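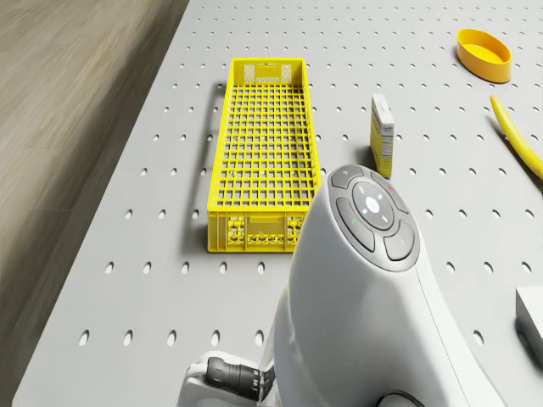 The packing bench, with the yellow basket and a carton beyond the arm.

Packing room staff meeting, May
Held in the break room, starting at 3:15 after first shift cleaned up
Chair: Severino Goicoechea
Notes: Kidus Negussie
Present: 17 from both shifts, plus two from the office

1. Welcome and last month's notes
Severino thanked everybody for staying past the bell, and thanked whoever made the lemon cake, which was gone before we got to item 2. Last month's notes were read and accepted, with one fix: the second shift break moved to 7:20, as most of you already know from living it.

2. The arm and the basket orders
We spent the bulk of our time here, and I think it was time well spent. The plan from Bretov is for the arm to take over the mixed basket orders, one bench to begin with. In simulation it got through 704 baskets, and 144 of those were marked for a person to look at. Several people felt that was a lot of looking. Severino agreed and said he would sooner hear that in this room than find it out in October. Bowls were the main trouble, as they get picked up by the rim and tip. Cartons did better.

Question from second shift: who fixes a marked basket? For now, whoever is posted at the bench. There was a good long talk about whether that counts as packing or as checking, as the two are on different pay steps. Severino could not answer and did not pretend to. He will bring it to the office and report back in writing.

Question from first shift: is anyone losing hours? Severino said no hours are being cut through the end of the Majimbun contract, and he was asked to have that put in a letter as well. He said he would. A few people spoke kindly and at some length about the last change, when the Tronda label machine came in and three folks ended up in receiving without being asked first. We would all like to be asked first this time.

3. Training
Two half days per person, on the clock, in groups of four. We will cover the buttons on the arm, how to stop it and how to clear a basket safely. Those who would like to go early should sign the sheet by the time clock. Kidus asked for at least one person from each shift in every group, and nobody objected.

4. Comfort and noise
The bench mats are worn through and new ones are on order from Voltodham. Reaching over to the far side of the bench is hard on shorter packers, so we will try a lower stand for about 20 days and then talk again.

5. To do
Severino: answer on pay steps, letter on hours.
Kidus: training sheet, mats.
Everyone: write down any basket that gives you trouble, even a small one.

Closed at 4:25. Next meeting same room, and somebody please bring another cake.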